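Care of glazed stoneware and matte white worktops
Household notes, kitchen section
Compiled by Ulises Llanos. Last revised August 26, 2018.

Glazed stoneware is hard, but the glaze and the clay body under it expand at different rates. Most damage in a home kitchen comes from fast changes in temperature, from stacking, and from metal. Matte tabletops have a separate set of problems, covered in the second half.

Gray marks on the glaze

Thin gray lines on a plate are usually metal left behind by a knife or fork. The glaze is harder than the cutlery, so the cutlery wears and the plate keeps the deposit. Run a fingernail across the line. If it does not catch, the mark is on the surface and will come off.

Mix baking soda with enough water to make a stiff paste. Rub it on with a damp cotton cloth in small circles, leave it for a few minutes, rinse, and look at the plate under a lamp held low to one side. Repeat once if needed. A cream cleanser made for cooktops is quicker, but test it on the underside first. Do not use steel wool. It adds new marks of the same kind.

Brown and taupe glazes hide these lines well, textured ones more so. They also hide dried soap. Tilt the plate toward a window after drying and look for dull patches.

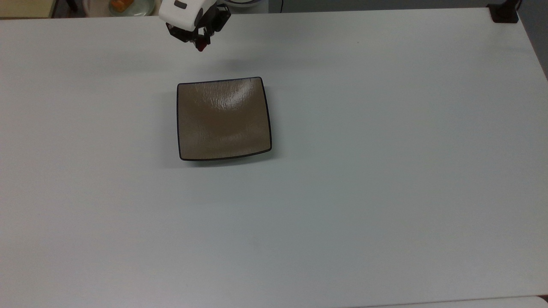 Crazing

Crazing is a net of fine cracks in the glaze. Some glazes are made to look crackled, and the pattern is then part of the finish. To tell the two apart, put a little cold tea on a spot on the underside, leave it for ten minutes and wipe it off. If a brown line stays, the cracks are open and liquid is getting into the clay.

A plate with open cracks should be kept for dry food or used under a plant pot. Soaking it in bleach lightens the stain but does not close the cracks, and the bleach is hard to rinse out of the body. I stopped using crazed plates for anything wet after a Trarnerwood serving dish began to smell of onions each time it was warmed.

Oven and microwave

Look for the maker's mark on the base. If there is no mention of oven use, do not assume it. Where oven use is allowed:

Start from a cold oven and let the dish heat with it.
Keep to 200 degrees Fahrenheit for warming plates.
Set hot dishes on a folded towel or a cork mat, never on stone or a wet counter.
Do not add cold liquid to a hot dish.

In the microwave, a plate that gets hotter than the food on it has taken in water. Dry it in a rack for two days and try again. If it still heats up, retire it.

Rough feet

The unglazed foot of a dish can scratch a table. Turn the dish over on a towel and rub the foot with wet 220-grit paper until it feels smooth to the thumb, then rinse off the dust. Keep the paper wet the whole time and do the work over a sink. Stick-on felt pads are sold for this purpose, but they come loose in the dishwasher and collect grease.

Matte white tabletops

A matte surface looks flat because it is very slightly rough, and the roughness holds skin oil. Dry wiping moves the oil around. Use one drop of dish soap in a quart of warm water, wipe in straight overlapping passes, then go over the top again with plain water and dry it with a clean cloth. Skipping the plain water leaves a film that shows as a gray haze in side light.

Avoid melamine sponges on matte finishes. They polish the spot being cleaned, and a shiny patch cannot be made matte again at home. The same applies to wax and furniture spray.

Berry and fruit stains

Lift the fruit off, blot the juice, and rinse the spot with cold water. Hot water and soap come second. If a pink mark remains, lay a paper towel wetted with 3 percent hydrogen peroxide over it for ten minutes, then rinse. My own test piece was an offcut from a Randerley table. Strawberry juice left overnight needed 2 rounds, and beet juice left a faint ring that faded over the next week.

Peroxide can lighten wood and some colored laminates. Try it in a hidden place first, and keep it away from raw table edges, where any liquid can get under the surface and lift it.
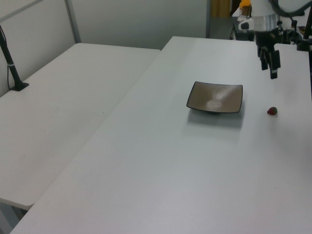

Taupe dish with upturned corners and a strawberry on a white table.

Storage

Square dishes chip at the corners. Stack no more than six, with a paper towel or a thin cloth between each, and lift them out — do not slide them. Dishes with raised corners carry the whole stack on a few small points, so store them in twos or stand them in a rack.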